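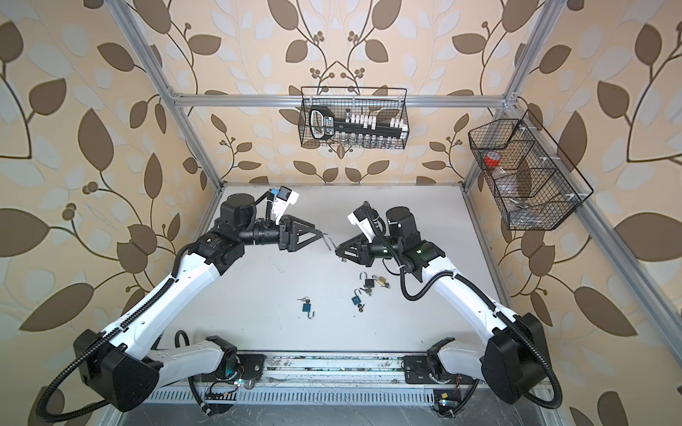 Labor > Notizbücher > Nilter > Schlossaufgabe

20. Juni. Bimanuelle Policy für Vorhängeschlösser, neuer Stand nach Nachtraining mit 300 Demos. Schlösser in Blau, Schwarz und Messing liegen verstreut mit Schlüsseln auf dem Tisch, feste Startpositionen gibt es nicht mehr. Min-kyu Cha hat die Action-Chunks auf 50 Schritte gesetzt.

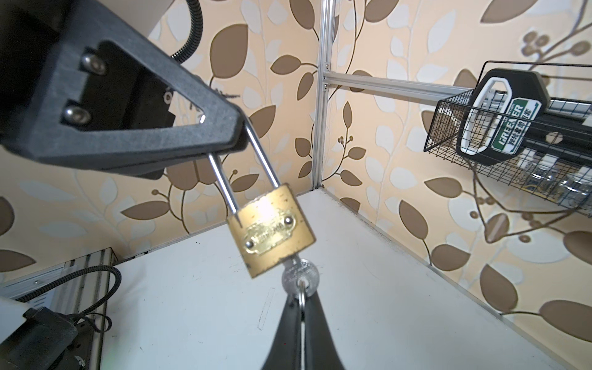

Auswertung: 11 Fehlversuche, meist beim Einführen des Schlüssels. Der Winkelfehler entsteht schon bei der Übergabe und wird danach nicht mehr korrigiert. Ga-eun Ham will die Übergabe getrennt labeln.

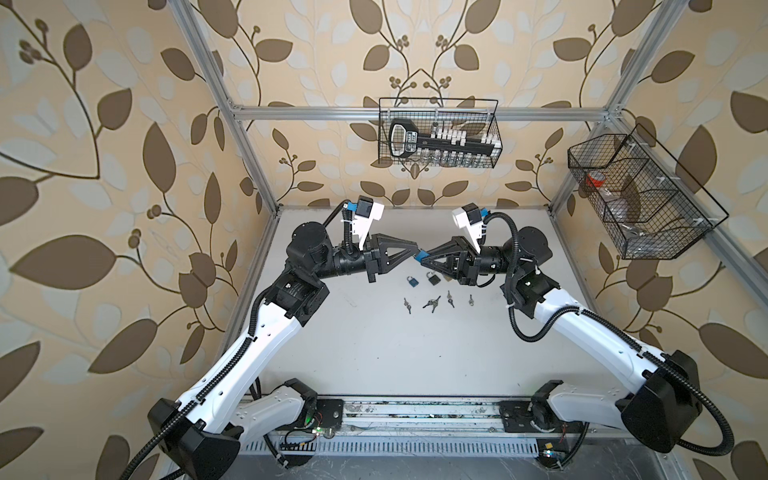 Die Wrist-Kameras bleiben vorerst bei der alten Belichtung. Vergleich mit der Baseline Cornska steht aus, Checkpoint liegt unter jeon/schloss. 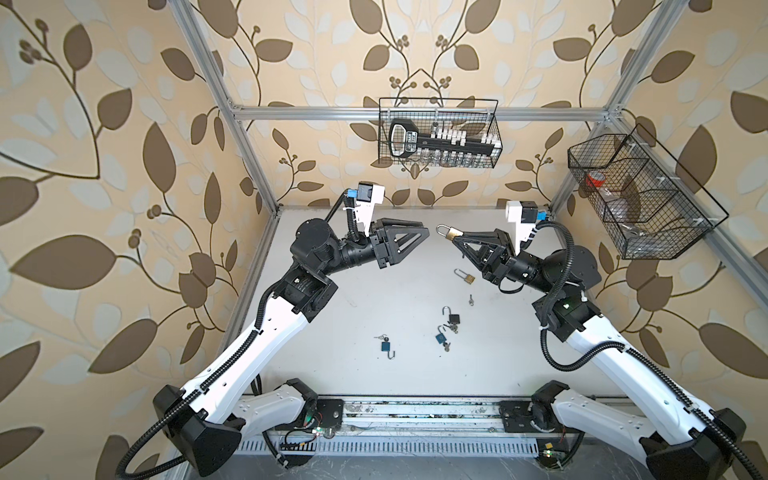 Reicht es, nur die Übergabe neu zu trainieren? Vermutlich schon, solange der Encoder eingefroren bleibt. Testlauf morgen, Seed wie gehabt.

2 Kommentare · 3-mal geteilt

Zuletzt bearbeitet:
Sanwood: Greiferkalibrierung
Nilter: Labelschema Übergabe
Cornska: Baseline vom Dezember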